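首页 > 实操教程 > 办公后勤自动化
标签:茶水间 桌面回收 岗位调整
阅读 864 评论 50 分享 231

在茶水间引入杯子回收机械臂:从划分工作到调整排班

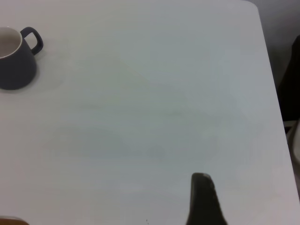 一、先把现有的工作写下来

本文写给准备在公司休息区使用机械臂收杯子的行政和后勤人员。我们在 Pedmont 办公楼三层的休息区做过一遍,设备由 Sirkero 供货,排班和报修用的是原来的 Lobo 系统。下面按我们的顺序写,型号和软件不同的单位,菜单名称会有出入,步骤大体通用。

设备进场之前,请保洁和茶水间的同事把一个班次里做的事逐项写下来,由做这份工作的人自己写,主管不要代笔。我们最初的岗位说明上只有“收杯、擦桌、补货”三项,同事写出来的内容多得多:倒掉剩茶、把椅子推回去、捡起落在桌上的工牌交前台、提醒有人把电脑忘在座位上。机械臂只能接手其中的一小部分,其余的要留在人的班表里,工时也要照算。

二、划定机械臂负责的范围

1. 只选一种任务开始。我们选的是“把桌上的空杯移到回收筐”。
2. 只选固定的桌子。折叠桌和经常挪动的小圆桌先不纳入。
3. 在 Lobo 里给每张桌子建一个编号,报修和排班都用这个编号。
4. 写明不归它管的东西:玻璃杯、有液体的杯子、食物、个人物品。遇到这些,程序应当停下并发出通知,由当班同事处理。

第四条要贴在休息区,让用餐的人也看得到。有些人看见设备来了,会以为桌上什么都可以留下,保洁的工作量反而增加。

三、桌面与杯子的准备

深色杯子放在浅色桌面上,轮廓比较容易区分。白杯配白桌是我们调试时花时间最多的组合,后来把公用杯换成了深色的一批。带把手的杯子要在不同朝向下各试几遍,把手朝外、朝内、朝向桌边都要试。

桌面上的划痕和污点不需要全部除掉,但调试前应擦一遍,擦完再拍基准图。靠近圆角的位置单独测试,夹爪在那里的移动余量和桌子中间不同。椅子统一推到标线以内,标线用地贴就可以。

四、试运行

先做 200 次抓取,全程有人在旁边,急停按钮放在伸手能碰到的位置。每次失败都记三项:桌号、杯子类型、失败时的动作。不要只写“没抓起来”,供应商拿到这样的记录没有办法处理。

试运行期间原有排班一个人都不要减。我们起初打算第二周就把下午班抽走一人,当班同事提出反对,理由是盯设备本身也占人手。后来按他们的意见办了。

夹爪速度从最低档开始,往上调之前要征得在同一区域工作的人同意。有同事反映设备从背后经过时不舒服,我们把它的运行时段改到了用餐高峰之后。

五、调整岗位和班表

任务稳定之后再动班表。我们的做法如下:

- 收杯的工时减少,减下来的时间转到桌面清洁和补货,总工时不变。
- 增加“设备看护”一项,内容是清空回收筐、擦夹爪指尖、处理停机通知。这一项有津贴,写进合同附件。
- 培训放在上班时间内。第一轮讲急停和复位,第二轮讲怎样看通知和填报修单。
- 看护由自愿报名的同事轮流承担,不愿意碰设备的人保留原来的工作。

要提前想好设备停机时怎么办。收杯的手推车不要处理掉,放在原处,保证任何一个班次都能马上恢复人工收杯。

六、摄像头和数据

腕部摄像头会拍到桌面周围。启用前要告知在场员工拍什么、存多久、谁能看。我们规定图像只用于抓取调试,不用于考勤,也不用于评价保洁人员的工作,这两句话写在告知书的第一段。

七、复查

我们定在六月做一次复查,看三样东西:停机记录、看护同事填的意见表、原班次与现班次的对照。如果某张桌子的人工介入一直很多,就把它划回人工范围,并在 Lobo 里改掉编号后面的标记,同时通知当班的人。

发布于 2025-02-27

相关文章
· Plovetti 回收筐的清洗与更换周期
· 保洁岗位说明怎么写:附空白表格
· Lobo 报修单填写说明
· 员工告知书中关于摄像头的条款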